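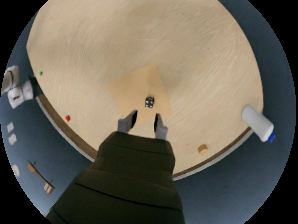 Ticket: Zumlow sim kit, wrist view, gripper closes off-center on dice
Product: Grineta two-finger gripper package for Zumlow
Status: closed, workaround supplied

Reported by Itley. In the simulated dice task the fingers approach correctly, then one pad touches first and pushes the die sideways. Black die on the tan square: 7 misses in 57 attempts. Green die on bare wood: same fault, less often. Physics step and pad friction are at kit defaults.

Log

Reproduced on our side with the stock table layout. Joint targets match the planner output, so the arm is going where it is told. The error is in the target. 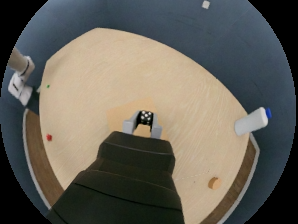 The planner takes the die position from the wrist camera, and the config still had the flat lens model loaded. With the wide lens that shifts the target toward the middle of the view. Switched lens_model to fisheye and reran 100 attempts: no sideways push logged.

Second item, closing speed. Itley had it set to 10, the top of the range. Left as is - it had no effect on the result.

Sotiropoulos release notes for September will list the lens setting as required. Until then it has to be set by hand after each install.

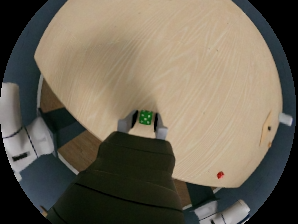 Does the lens setting have to be changed for each die color?
One setting covers all of them. It belongs to the camera, and the object files stay untouched.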